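Section 4. Setting out the worktop and first cook

Read this before plugging anything in. Applies to the Kedov rice cooker when you share a table with other bits, which is most of us in the Cindach kitchens. Full-size ovens are in section 7, not here.

Before you start

Lid open, pot out, have a look underneath. Any grains on the heating plate, wipe them off with a dry cloth. Pot back in, give it a small turn each way so it sits flat.

1. Pick your socket first. Kettle and cooker not on the same extension. Block 367 sockets trip if you do.

2. Cooker goes to the left of the table, toaster next to it or just behind. Leave a hand's width between the two when they're both running.

3. Lid has to open all the way without hitting a shelf. Check this with the pot in, not after you've filled it.

4. Dry rice in its own container, at the front where you can reach. Measure from there with the cup. Don't pour from the container straight into the pot, you'll overshoot.

5. Beans and other grains in the divided tray, one sort to a compartment. Red beans need an overnight soak and a hard boil on the hob before they go anywhere near the cooker. See caution at the end of this section.

6. Raw meat on a plate of its own. Last thing out of the fridge.
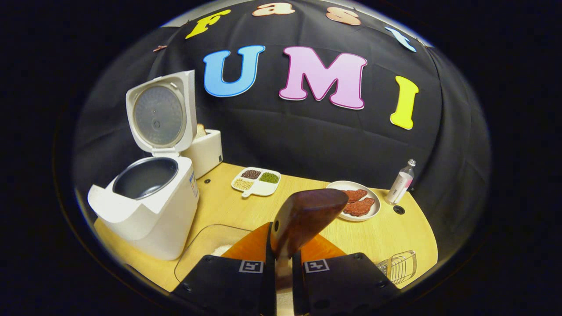
Do I have to rinse the rice every time?
Rinse white rice until the water is nearly clear, two or three goes is usually enough. Skip it if the bag says pre-washed.

Note: rinse in a bowl, then tip into the pot. Swirling rice about in the pot itself scratches the coating, and spare pots (part 1049) take ages to come.

First cook

7. Rice in the pot. Level it with the back of a spoon.

8. Cold water up to the line that matches your cups. Two cups of rice, line 2. The line allready includes the rice so don't add extra on top.

9. Dry the outside of the pot. Properly. Under the rim as well.

10. Pot in, lid down till it clicks. No click, no cook.

11. Press Cook. Light goes amber. Leave it be, no lifting the lid to check.

12. Light goes green, wait ten minutes, then fluff with the wooden paddle. Metal spoons stay in the drawer.

Note: Mung beans can go in with the rice if you've soaked them for an hour. Add half a cup of water for each half cup of beans. Shih-chieh Wu does his with a bit of ginger, works nicely.

Note: toast while the rice is resting. Saves running both together.

Cleaning

Unplug. Let it cool. Pot and inner lid plate in warm soapy water, soft sponge. Body of the cooker gets a damp cloth, never under the tap. Vent in the lid, poke through with a cotton bud once a week, Sunday if you're on the rota. Leave the lid up till everything is dry.

Cautions

Red kidney beans: soak, throw the soaking water out, boil hard for at least ten minutes in fresh water. The cooker's warm setting does not do this and they will make you ill.

Steam comes out of the vent fast. Keep your face and sleeves back.

Anything that's touched raw meat gets washed in hot soapy water before the next job. Same for hands. Wipe the table down with the kitchen spray after, and change teh cloth.

Don't leave cooked rice on Warm all day. Eat it, or cool it quickly and get it in the fridge within the hour.

Error light flashing red: unplug, wait five minutes, check the pot is seated, try again. Still flashing, ring Mirjana Radulović on extension 871 and put the cooker to one side with a note on it.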